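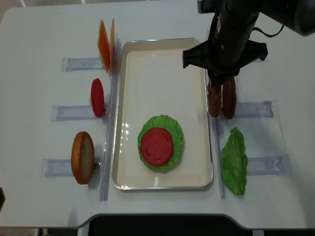 Handout 6: Site Visit to the Sorby Automation Laboratory, Drundbridge
Course: Introduction to Robotic Handling
Instructor: Manee Jaidee
Laboratory host: Eirlys Gape

Date of visit: Jan 12, 2024

Students should read this handout before the visit and bring a printed copy. The group will meet in the main lobby at Drundbridge. Closed shoes are required. Bags and coats are to be left in the lockers beside the entrance.

1. Purpose of the visit

The lectures have so far treated grasping and placing as separate problems. The burger assembly station at Sorby combines them in one task, with parts that differ in shape and thickness. Each student is expected to follow at least one full assembly and to keep written notes.

2. The station

The robot builds on a shallow tray in the middle of a white table. Ingredients wait in clear acrylic holders on both sides of the tray. The bun, cheese and tomato are presented on the left; the patties and lettuce are presented on the right. Parts stand upright in the holders, so that the gripper can close on them from above. In the tray they must lie flat, one on another, as the tomato slice does on the lettuce leaf. The change from upright to flat is the part of the task that deserves the closest attention.

The arm carries a parallel gripper, meaning that its two fingers stay parallel as they open and close. The two patties are held between the fingers together. Compare this with the single-part grasps worked through in Lecture 5.

3. Terms used during the demonstration

Pick pose: the position and angle of the gripper at the moment it closes on a part.
Place pose: the position and angle at which the part is released.
Clearance: the free space between the gripper and anything it must not touch, including the holders and the rails that carry them.
Stack error: the sideways distance between the center of a part and the center of the part beneath it.

4. Points to observe

Note the order in which ingredients are taken and whether the arm approaches the two sides of the tray differently. Record how the clear holders limit the approach of the gripper housing. Jailson Bastos will operate the station and will take questions between runs, not during them.

5. Written report

Reports of no more than 1,000 words are due one week after the visit. Submit them to Jaruwan Srithong, Room 513. A labeled sketch of one pick pose and one place pose must be included. The report counts for 30 percent of the laboratory grade.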